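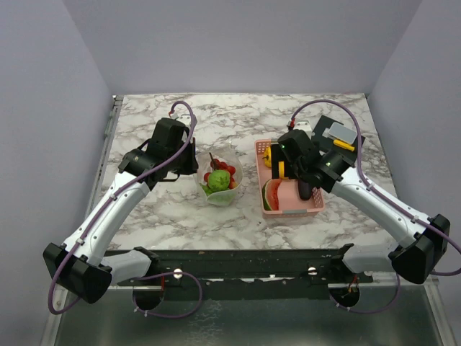 Clear bowl, marble-patterned tabletop.

Rónán Mac Carthaigh had already eaten half my toast by the time I found my pen. We were in the back booth at the coffee place on Celville Road, a little after seven in the morning, and he'd been up since three. That's normal for him. He has run the corner produce store in Marklow for long enough that people call it Rónán's, even though the sign still says Rizvi's from the family who had it before him.

"I never changed it," he told me. "A sign costs money, and Mr. Rizvi painted that one himself. Every now and then a salesman calls me Mr. Rizvi on the phone and I just answer to it."

I wanted to talk to him about waste, mostly my own. I throw out so much food! I buy a bunch of cilantro, use four leaves and find the rest as soup two weeks later. So I asked him what he sees from the other side of the counter.

"People shop for the week they wish they were having," he said. "They come in after work on payday and they're going to make ratatouille. Great, I'll sell them an eggplant. Then they get home late twice and it's eggs on toast, and the eggplant is sitting there getting wrinkly and making them feel bad."

Does he tell them that? He laughed (he has a very loud laugh, the people in the next booth looked over). "I've got rent. No, I tell them if they ask me. If they ask, I say buy for three days and come back. I'm open."

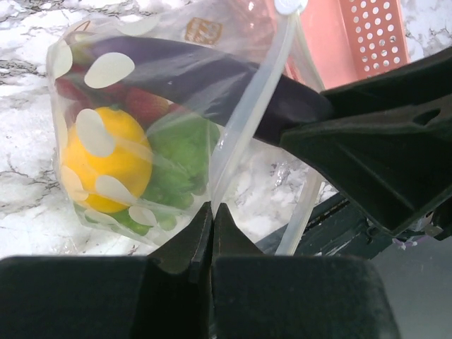 Mixed produce in a spotted see-through bag.

A couple of years ago he did an inventory of everything the store threw away in March. He wrote it all down in a school notebook, which he'd brought along and which smelled a bit of onions. The total came to 133 pounds. Bananas were the worst of it, then lettuce, then the soft herbs.

"I was sick about it," he said. "My father grew potatoes outside Rasarham. You'd get a smack on the ear for leaving one in the ground."

So he started the dollar shelf, down low by the door, with anything that's got to be eaten tonight or tomorrow. I had always assumed it was a money loser. He flipped to the back of the notebook and showed me: 3,172 items sold off that shelf in its first year, and there's one guy who buys nothing else and makes chutney out of all of it. Rónán gets a jar sometimes. "The plum one is good. The other one I gave to my brother."

I asked about storage, which is the thing I get wrong. He got pretty worked up here and started moving the sugar packets around to show me his fridge. Tomatoes stay out on the counter. Herbs go in a glass of water like flowers. Potatoes and onions get separate homes, and he doesn't care how small my kitchen is. Mushrooms go in paper. He's looser about carrots - "you can bring a carrot back from nearly anything, put it in cold water overnight" - and he thinks the crisper drawer is a terrible invention.

"It's a drawer. You close it. Who remembers what's in a closed drawer? Put the milk down there, you'll never forget the milk. Put your greens up where your eyes are."

I have since done this and my husband hates it, but we did finish the spinach.

We got off track for a while after that, on the subject of whether kids will eat turnips (he says mashed with too much butter, I say no), and then on the old Marklow bus depot, where his first job was sweeping up. When I asked if he ever thinks of selling the store, he picked at the crust on my plate.

"My knees think about it. But then the first asparagus comes in and I want to be the one who opens the box. You know the smell? No, you wouldn't, you're asleep."

He had a delivery at eight, so he put the notebook back in his coat and went. He left me a bag of pears on the seat with strict instructions to eat the bottom two first.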